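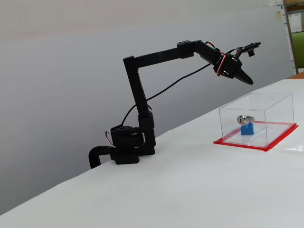
A Case for the Clear Box

Institutions that store small items for shared use have long favored the opaque container. It looks orderly on a shelf and hides a certain amount of disorder. It is the position of this office that the clear box should replace it wherever staff from more than one department use the same table.

The argument is one of time. When the Stuvside office reviewed its supply room, it held 300 containers, and 37 of them carried labels that did not match their contents. Relabeling was proposed. Biljana Kos, who manages the room, asked instead for clear acrylic, on the grounds that a label must be kept up and a transparent wall need not be. Her request was granted for two tables and later extended to the Devik annex.

Objections have been raised. Acrylic scratches, and it shows dust sooner than cardboard does. Some colleagues find the sight of mixed contents untidy. These are fair points, and the first has a cost attached. The second can be met with a soft cloth and a little patience.

A box also needs a fixed place. Colored tape on a white tabletop is a plain solution — it can be laid down in a minute and lifted again when the arrangement changes. Staff who would ignore a printed notice tend to respect a taped square.

The Stougaard office will consider the same change in August. We recommend that it adopt the boxes and the tape together, and that the old bins be given away promptly so that they do not drift back into use.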